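보낸 사람: Titville 공동주택 관리정보 메일링 리스트 운영 담당
받는 사람: 리스트 회원 전체
날짜: 2018년 9월 1일
제목: Re: 장기수선계획 조정 시 급수관 교체 주기 문의

회원 여러분께 드립니다.

지난번 Ouellet 단지 관리사무소에서 올려 주신 질의에 대하여 운영 담당에서 검토한 내용을 회신합니다. 같은 취지의 문의가 다른 단지에서도 접수되어 개별 회신 대신 리스트 전체에 공유합니다. 원문을 먼저 인용하고, 항목별로 답변을 이어 적겠습니다.

> 안녕하십니까. Ouellet 단지 관리사무소입니다.
>
> 당 단지는 1152세대 규모로, 현재 장기수선계획의 정기 검토를 앞두고 있습니다. 세대 내로 인입되는 급수관과 공용 입상관의 재질이 서로 다르고, 준공 당시 도면과 현장의 배관 경로가 일부 일치하지 않아 교체 시기를 정하는 데 어려움을 겪고 있습니다.
>
> 다음 사항에 대하여 다른 단지의 사례나 의견을 구합니다.
>
> 첫째, 입상관과 횡주관의 교체 시기를 계획서에 따로 적어도 되는지 여부.
> 둘째, 세대 주방의 급수 분기부를 공용부분으로 볼 것인지, 전유부분으로 볼 것인지.
> 셋째, 녹물 민원이 특정 동에 집중되는 경우 해당 동만 먼저 시공하는 것이 가능한지.
> 넷째, 공사 기간 중 단수 안내의 적정 시점.
>
> 바쁘시겠지만 회신 부탁드립니다.

1. 교체 시기의 구분 기재에 관하여

입상관과 횡주관을 구분하여 기재하는 것은 가능하며, 운영 담당에서는 구분 기재를 권해 드립니다. 두 배관은 유속과 수압 조건이 다르고 노후 진행 양상도 같지 않습니다. 한 항목으로 묶어 두면 어느 한쪽의 상태가 나빠졌을 때 계획 전체를 조정하여야 하는 부담이 생깁니다.

구분하여 적을 때에는 항목명 뒤에 재질과 관경을 함께 표기하여 주시기 바랍니다. 특히 아연도강관과 스테인리스관이 혼재된 단지에서는 재질 표기가 빠진 계획서를 근거로 견적을 받을 경우 업체별 산출 내역이 서로 달라 비교가 되지 않습니다. 과거 Murkix 단지에서 물량 내역서를 두 차례 다시 작성한 경위도 재질 표기 누락에 있었다고 보고된 바 있습니다.

도면과 현장의 경로가 다른 구간은 계획서 본문에 반영하기 전에 현황도를 먼저 작성하시는 것이 순서입니다. 전 구간을 새로 측량할 필요는 없으며, 점검구가 있는 층을 기준으로 분기 위치를 확인하고 차이가 나는 부분만 별지로 정리하면 충분합니다. 별지에는 확인 일자와 확인자의 직위를 기재하고, 차기 검토 시까지 원본을 보관하여 주십시오.
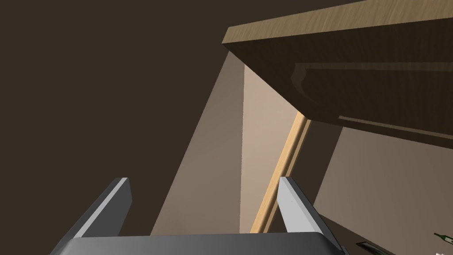 현황도 작성을 외부에 의뢰하는 경우에는 과업 범위에 밸브 목록을 포함시키시기 바랍니다. 배관 경로만 납품받고 밸브의 위치와 작동 여부가 누락되면, 막상 공사에 들어가서 구간 차단이 되지 않아 동 전체를 단수하여야 하는 일이 발생합니다. 밸브 목록의 서식은 따로 정해진 것이 없으나 동, 층, 계통, 관경, 개폐 상태의 다섯 항목은 갖추어야 실무에 쓸 수 있습니다.

2. 주방 급수 분기부의 구분에 관하여

질의가 가장 많은 사항입니다. 우선 해당 단지의 관리규약에서 공용부분과 전유부분의 범위를 어떻게 정하고 있는지 확인하여야 합니다. 세대 계량기를 경계로 삼은 규약이 많으나, 규약마다 문언이 다르므로 다른 단지의 결론을 그대로 옮겨 적용하여서는 안 됩니다.

계량기를 경계로 정한 단지라면 계량기 이후 주방 수전까지의 배관은 전유부분으로 보아 세대가 관리하는 것이 일반적인 처리입니다. 다만 시공 당시 계량기 이후의 배관이 슬래브에 매립되어 아래층 천장을 지나가는 구조라면 누수 발생 시 책임 소재가 다투어질 수 있으므로, 계획서의 비고란에 구조를 명시하여 두시기 바랍니다. 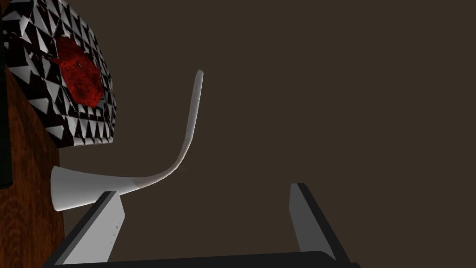
분기부의 이음쇠만 교체하는 경우와 배관을 함께 교체하는 경우도 나누어 보아야 합니다. 공용 입상관을 교체하면서 접속을 위하여 세대 쪽 이음쇠를 불가피하게 바꾸는 것은 공용부분 공사에 수반되는 작업으로 처리한 사례가 있습니다. 반면 세대가 원하여 주방 배관의 위치를 변경하는 공사는 비용을 세대가 부담하도록 하고, 공용부분 공사의 계약에 섞어 넣지 않는 것이 바람직합니다. 정산 단계에서 두 비용이 구분되지 않아 감사 지적을 받은 단지가 있었으므로 유의하여 주시기 바랍니다.

아울러 수선 과정에서 주방 마감재를 철거하고 복구하는 비용의 부담 주체를 입주자대표회의 의결로 사전에 정하여 두시기 바랍니다. 준공 당시의 기본 마감까지를 복구 한도로 하고 세대가 개별적으로 시공한 마감은 한도에서 제외하는 방식이 비교적 분쟁이 적었습니다. 의결 내용은 공사 안내문에 그대로 옮겨 적고, 세대별 동의서에도 같은 문구를 사용하여야 해석상의 차이가 생기지 않습니다.

3. 일부 동의 우선 시공에 관하여

가능합니다. 다만 우선 시공의 근거가 민원 건수만이어서는 부족합니다. 민원은 입주민의 관심도에 따라 편차가 크고, 접수 창구가 여럿인 단지에서는 같은 세대의 민원이 중복 집계되기도 합니다. 배관 내시경 조사 또는 시편 채취 결과를 첨부하여 동별 상태를 객관적으로 비교할 수 있도록 하여 주십시오.

참고로 Billico 단지에서는 시편 35개를 채취하여 동별로 부식 정도를 정리한 뒤 순위를 정하였습니다. 채취 지점은 저층부와 고층부를 고르게 포함하였고, 결과표는 게시판과 관리사무소에 함께 비치하였습니다. 우선 시공 대상에서 제외된 동의 이의 제기가 있었으나 결과표를 열람한 후 철회되었다고 합니다.
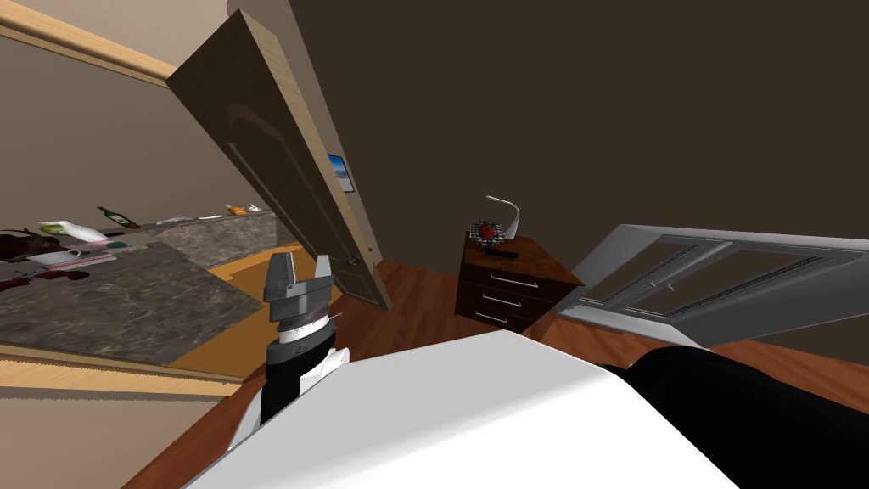 우선 시공으로 결정한 경우에는 장기수선계획의 해당 항목을 동별로 분할하여 조정하고, 나머지 동의 예정 연도를 반드시 함께 기재하여야 합니다. 일부 동의 일정만 적고 나머지를 공란으로 두면 적립금의 사용 계획을 산정할 수 없습니다. 조정 절차와 필요한 동의 요건은 현행 법령과 관할 관청의 안내에 따르시고, 판단이 어려운 부분은 서면으로 질의하여 회신을 보관하시기 바랍니다.

시공 순서가 뒤로 밀린 동에 대해서는 임시 조치를 병행하실 수 있습니다. 저수조 청소 주기의 조정, 말단 배관의 정기 배수, 노후 밸브의 선교체 등이 이에 해당합니다. 임시 조치에 드는 비용은 수선유지비로 처리할지 장기수선충당금으로 처리할지를 먼저 확인한 후 집행하여야 합니다.

4. 단수 안내의 시점에 관하여

전 세대에 대한 최초 안내는 착공 전에 일정표의 형태로 배포하고, 동별 안내는 단수 시행에 앞서 두 차례 이상 실시하시기를 권합니다. 안내문에는 단수 시작과 종료 시각, 대상 동과 라인, 비상 급수 장소, 통수 직후의 배수 요령을 기재합니다. 종료 시각은 작업 완료 예정 시각이 아니라 통수와 수질 확인을 마치는 시각을 기준으로 적어 주십시오.

한 동의 작업이 하루를 넘기는 경우에는 야간에 임시로 통수할 수 있도록 시공 계약서에 조건을 두어야 합니다. 계약 이후에 이를 요구하면 추가 비용이 청구될 수 있습니다. 노약자나 환자가 있는 세대는 미리 신청을 받아 비상 급수를 우선 제공하시고, 신청 명단은 공사 종료 후 파기하여 주시기 바랍니다.

5. 자료 제출 안내

운영 담당에서는 급수관 교체를 마쳤거나 진행 중인 단지의 자료를 모아 내년 1월에 사례집으로 정리할 예정입니다. 현재까지 26개 단지가 참여 의사를 밝혔습니다. 제출을 희망하시는 단지는 조정 전후의 장기수선계획 해당 면, 밸브 목록, 단수 안내문을 본 리스트의 자료 접수 주소로 보내 주십시오. 세대주의 성명과 연락처 등 개인정보는 삭제한 후 제출하셔야 하며, 삭제되지 않은 자료는 반려합니다.

첨부 파일의 용량이 커서 리스트로 전송되지 않는 경우에는 파일을 나누어 보내시되, 제목에 단지명과 순번을 표기하여 주시기 바랍니다. 회신하실 때에는 본 메일의 전문을 인용하지 마시고 해당 항목만 남겨 주시면 보관함 관리에 도움이 됩니다.

Titville 공동주택 관리정보 메일링 리스트
운영 담당 드림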